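4.2 Where the cloth goes

Shelving studies tend to treat cloth as a nuisance. It has no fixed outline, it slumps, and it makes the tables in the results section look bad. The Gelcombe inventory, on which we relied for our categories, files it under "other," next to string. We kept it in, partly on principle and partly from stubbornness, and of the 2,483 placements we coded, 579 involved a cloth of one sort or another.
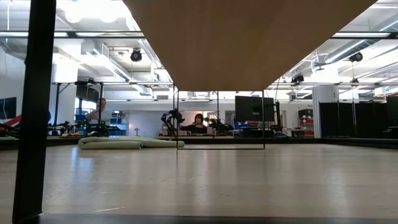 Coders sorted each cloth by its state at rest: spread, folded, or what the codebook calls "deposited," a polite word for dropped. Folded cloths were the hardest to agree on. A fold that is thick at one end and thin at the other is still a fold, we decided, after a meeting that used up most of an afternoon in December. Figure 5 shows the cloth spread out at an angle, with a bright blue cup-like object on the same tabletop. 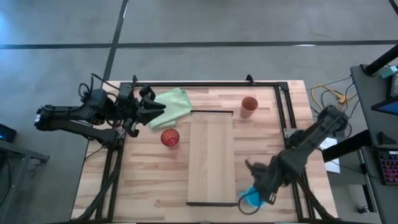
Figure 5. Cloth, spread.

Studero objected to this scheme at the draft stage, arguing that a spread cloth is often just a folded one that somebody has given up on, and that the two should be merged. We have left them apart. Merging would have saved us 12 rows and cost us the only finding in this section that anyone has asked about — that cups are set down beside cloths far more often than on them.

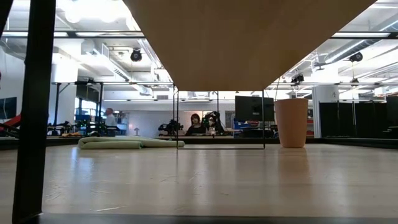
The preference held for both folded and spread cloths, though it was weaker in the Flernton subset, where the surfaces were smaller and people had fewer places to be tidy in. Deposited cloths attracted no cups at all. Section 4.3 takes up the string.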